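Ticket 69: Left hand drops out during carry, Mabaso controller
Opened 12/13/19 by Florencio Aranda, Erkbridge bench
Status: Open, waiting on vendor

We are comparing two hand controllers, the Mabaso and the older Gundbridge, on the same basket carry. The Gundbridge is slow and sulks on start-up. The Mabaso is quick and reports a grip fault whenever it has something to grip.

Steps: close left hand on basket handle, hold, walk to shelf, stop, hold again. 10 runs per controller, same basket, same speed settings.

Result: Gundbridge finished all 10. Mabaso finished 8 and stopped on 2, both with "grip current out of range". The hand stayed shut each time, so the fault is in the reporting – or in my faith in the reporting.
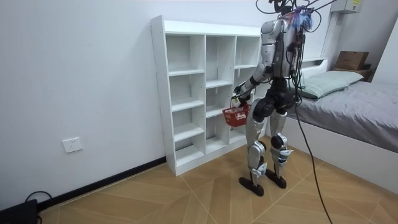
Hold at the shelf, left hand on the basket handle, tether on.

Tried so far:
– Reseated the hand connector. No change.
– Swapped the hand cable for the spare. No change, and the spare is now the main one because I lost track.
– Raised the current limit one step. Fault comes later in the walk, with the same wording.
– Rolled firmware back to the March build. It would not start at all, which did clear the fault.

Vendor reply (Primovville support): please confirm the hand is fitted.

Confirmed. Log files for both stopped runs attached, again. Could someone there say which sensor that message reads from? The manual gives it one line and the line is the message.

Next: repeat the Mabaso runs with the basket loaded, then swap controllers back and check the Gundbridge still passes.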